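About Flonwood

A small evening cooking school in Brokville, run by me, Dorian Besnard
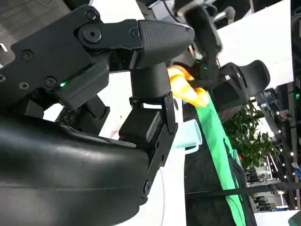 Do I need to know how to cook before I sign up?

Most people who come to us can boil pasta and fry an egg, and that's plenty to start with. If you can't do either one, come anyway and tell me on the first night, and I'll put you at the station closest to mine.

So, hi! I'm Dorian. I started Flonwood after a long stretch of cooking in other people's restaurants, the last of them a place called Texier, where I ran the sauce station and then pretty much everything else. I loved that job and I was also very tired of it. I'd get home after midnight and my neighbors would be asking me (through the fence, the next morning, while I was trying to drink my coffee) how to keep chicken from drying out, or why their rice came out like glue. I noticed I was enjoying those talks a lot more than I was enjoying Saturday service. One thing led to another and I rented a space on Plillness Street that used to be a dance studio, which is why we have such a great floor and such terrible closets.

The name comes from my grandmother's street. She taught me to make soup there and she never wrote anything down, so half of what I teach is me trying to work out what she was doing.

What we teach

Plain home cooking, mostly. Soups, braises, roast things, bread that doesn't ask you to wake up at five, a good salad dressing you can make without looking anything up. We have a basics course that runs for 4 weeks, one evening a week, and that's the one I'd send nearly anybody to first. Week one is knives and onions. I know, everybody groans about the onions, but by the end of that night you'll have cut enough of them that you stop thinking about it, and then we turn them all into French onion soup and eat it together. Week two is eggs and pan sauces. Week three is the oven. Week four you cook a whole dinner start to finish and I try very hard to keep my mouth shut (I'm not good at it).

After the basics there are single evenings you can pick from, and those change with the season and with whatever I'm excited about. Right now it's dumplings. Last spring it was beans, and I had a few people tell me they'd never have signed up for a bean class if a friend hadn't dragged them, and then they came back for the second bean class. There's a pie night every December that fills up fast, so if you want pie, write to us early!

We don't do fancy plating, and I'm not going to teach you foam. There are lovely schools for that kind of thing and I'm happy to point you to one.

Who's here

Mostly it's me. The other person you'll meet is Lionel Collet, our baker, who teaches all the bread evenings and the pastry ones too. Lionel had his own bakery for years and he's a much calmer teacher than I am. If you've ever had a loaf come out flat and taken it personally, book with Lionel. He'll poke your dough and ask you three questions and usually that's the end of the problem. He also keeps our sourdough starter alive, and I'm not allowed to touch it anymore after the summer I left it next to the pizza oven.

Lionel and I don't agree on everything, by the way. He weighs his salt and I grab a handful. He thinks a bread knife should be replaced when it gets dull and I think you can get another few years out of it. You'll hear us go back and forth about this stuff if you come on a night when we're both in, and you're welcome to take sides.

How a class goes

Doors open a bit before six thirty. You hang up your coat (in one of the terrible closets), wash your hands, grab an apron and find a spot. I talk for a few minutes, show you the first step, and then you're cooking. I really don't like classes where you sit and watch somebody else have all the fun for an hour, so we keep the demo short and do more of them as we go. You work in pairs unless you ask to work alone, and plenty of people ask, so don't feel funny about it.

Around eight thirty we sit down and eat what we made. That part matters to me as much as the cooking does. A lot of our regulars met at that table, and there's a group from one of our first basics courses who still cook together on Sundays at each other's houses. They send me photos. Some of the photos are of disasters, and I love those the most.

Then we all clean up. Yes, you too! It goes quickly with everybody pitching in, and I think washing the pans teaches you something about how hot you had them.

Money and the practical bits

The basics course is $700 for two people signing up together, and that covers all four evenings, the food, the recipes and the use of an apron. Single evenings are $37 a seat on our regular nights. Lionel's full pastry series is longer and costs $778 for a pair, because butter is what it is these days. If you're coming alone, write to me and I'll give you the price for one or match you up with another single student, whichever you like better.

If the cost is what's keeping you away, please tell me. We hold back a couple of places in every basics course at a lower price and there's no form to fill out. You just ask, and I say yes until they're gone.

Allergies and diets: tell us when you book, please, and not when the cream is already in the pan. We can work around nearly everything with a few days' notice. Nuts and shellfish are in the kitchen pretty often, so if yours is a serious allergy, call me first and we'll talk about which nights make sense.

Wear closed shoes. Tie back long hair. Bring a container for leftovers, a bigger one than you think.

Kids are welcome on the Saturday morning sessions with a grown-up along. Evenings are for adults and older teens.

Where we cook and what we buy

We try to buy close to home. The eggs and most of the greens come from farms outside Brokville, and the flour comes from a mill Lionel has been buying from since his bakery days. In winter there's a lot of cabbage, and I won't hear a word against it. I'll also use a can of tomatoes without blinking, and frozen peas too, and I'll happily tell you which things in the supermarket I think are fine and which ones I'd skip. People have jobs and kids and long drives home, and I'd like you to cook on a regular Tuesday when the fridge is half empty.

Getting in touch

The best way to reach me is the contact form on this site. I answer in the mornings, usually with coffee. The phone works too, but if we're in the middle of class I won't pick up, so leave a message and speak slowly, as our machine is old. Gift cards can be picked up at the school or mailed to you, and they don't expire.

The parking lot behind the building is shared with the dentist next door and is free after six. The entrance is the green door on the side. Knock hard if it's locked, we've probably got the fans on.

Page last updated 6/12/24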